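**From the workshop bench**
8 Jul 2020

Plenty of you wrote in after the last issue wanting to know how we look after the table cell, so I've gone through the routine with Maricel Manalo, who has far more patience for it than I do. Settle in with a coffee, this may take me a minute!

The arm is our Avetti, and the table in front of it gets laid out with ordinary household things – a cup, a bowl, a book, the dish rack and so on. Every working day starts with the gripper. We wipe the finger pads with a damp lint-free cloth, let them dry, and then run the arm slowly out over the table with one hand near the stop button. Maricel likes to try a grip on something thin and flat first, and I've come around to her way of thinking (it took me until October, I'll admit).

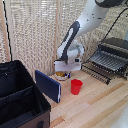

*A flat white card in the gripper, held level over the bowl.*

Once a week we go further. The wrist bolts get checked with the small torque wrench from the Bouchard kit, and we look along every cable we can reach. Please don't skip the cables. Jamie Tapley lost 2 good days to a pinched one last winter, and he still brings it up at lunch. After that we open and close the fingers 30 times with nothing in them and listen. A healthy gripper makes a soft, even sound, and if you hear a click you stop and write it down in the Fulatau log, even if it goes away again.

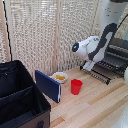

*Gripper empty and hanging by the dish rack, red cup to its left.*

Then there's the position check, which I have grown rather fond of. We keep a list of 19 spots, some over open table and some over the rack, and the arm visits each one at low speed while we compare it with the saved values. The ones over the rack want the most care, all those tines being so close together.
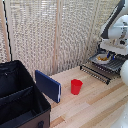 If a spot has drifted, re-teach that spot and leave its neighbors alone until you've run the whole list again. I once "fixed" the lot in one go and spent the afternoon putting them back. Allow 40 minutes for the full check, and put the new values in the log before you switch anything off. Fresh finger pads are in the drawer marked Usex, and Maricel would dearly love to hear from you when you take the last pair.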